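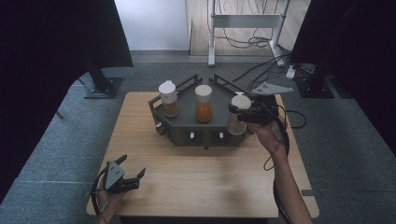
*Skolbridge Quarterly | Kitchen Storage Desk*

Corner trays sell on footprint. A flat-backed tray leaves a dead triangle behind it; one with angled rear sides fits the wall. The dark gray tray on our table has raised black rails along the back edges and an open front, so a jar slides out or lifts straight up.

Fill level matters more than capacity. Flarkley, the spice packer, advises buying ground spice in 20 g lots and keeping up to 200 g of anything coarse. A half-full jar holds more air and loses aroma sooner. 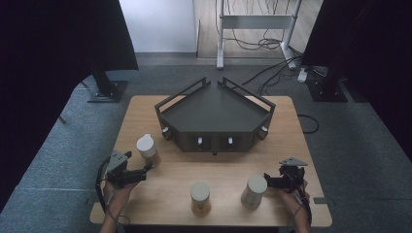 *Three jars out in front of the tray, tan, amber and pale gray.*

Lids deserve a separate check. Mavromatis lists its screw caps at 10 turns of the test key, Kesex at 20. Wipe the rim before closing, as fine powder in the thread breaks the seal. Put the tallest jar at the rear, where the rails meet, and refill in October, after the new crop is packed.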